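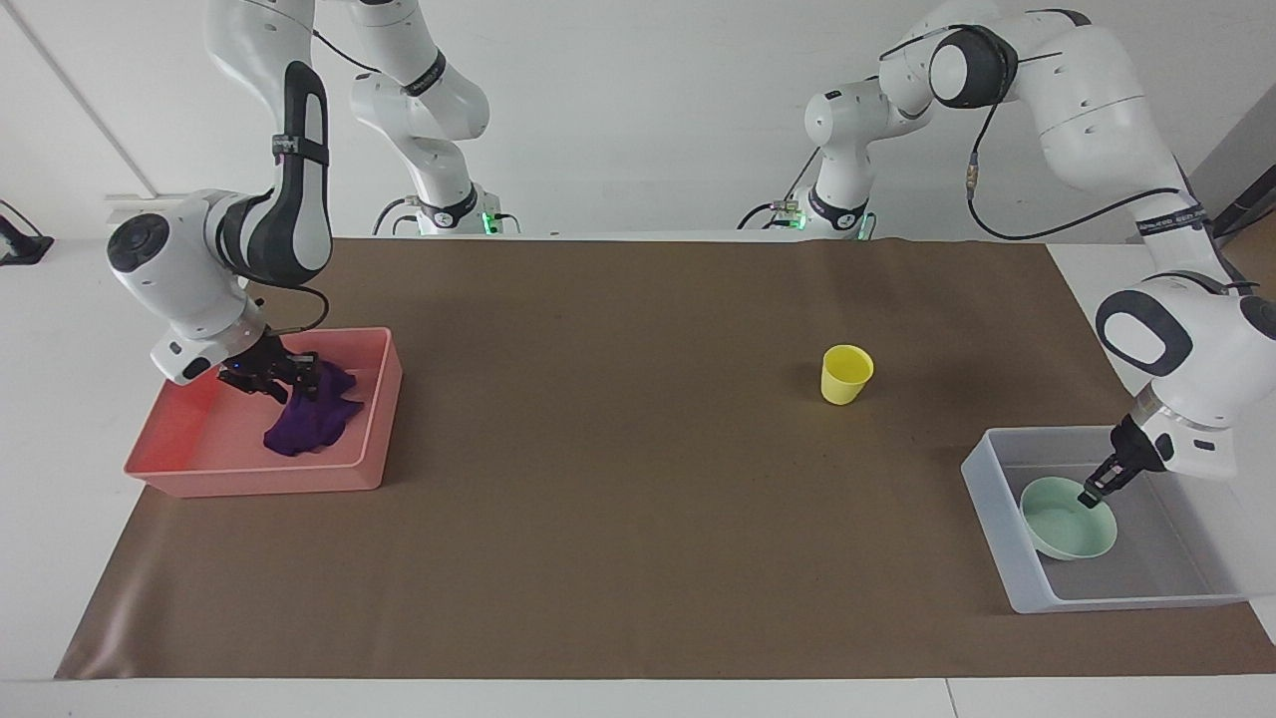 From: Vidar Viklund
To: skuto-users
Subject: Re: [skuto-users] Left gripper reports grasp on tray rim contact

On the left-arm fault, Noel Agbayani wrote:

> We run two arms on a sorting task: cloth in the pink tray, bowl in the
> gray one, yellow cup left between them on the mat. The left arm has
> started reporting a completed grasp when the fingertips have only
> touched the rim of the bowl. The sequencer then lifts, the bowl tips,
> and on 4 runs out of 20 the gripper went on down into the tray wall
> and stopped on a force limit. The right arm, same firmware, handles
> the cloth without complaint. Fingertips were changed in January.
> Is this the width threshold again?

It is not the width threshold. I went through the log you attached, and the closing width at the time of the false grasp is well outside the window you set for the bowl. The grasp flag is being raised by the current check alone.

The default in Skuto is to accept a grasp if motor current stays above the limit for 300 ms OR the width is in the window. With a diagonal approach, one finger lands on the rim first and the motor stalls against it. The current rises, the timer runs out, and the flag goes high with the bowl outside the grip. Cloth never shows this, as it gives way under the finger.

Set the following on the left arm only:

- `grasp_accept: both`
- `contact_abort: true`
- `approach_retract_mm: 14`

Restart the gripper node afterward. A reload does not pick up `grasp_accept`.

The tray wall contact is a separate matter and I would treat it as the more serious one. After a false grasp the sequencer clears the downward limit one step too early, so a retry can start with no floor set. We had the same thing on the Liem cell and bent a flange. Until it is patched, turn off automatic retry and do not let anyone reach in to straighten the bowl while the arm is paused. A paused arm with a retry pending will move when the pause is released, and the base indicator stays green the whole time.

Jerken has the patch in review. If you can send the joint torques for one of the four stops, I will attach them to the ticket. Please also say whether the new fingertips are the same length as the old ones. The log header still lists the old part.

Vidar Viklund
Hovinska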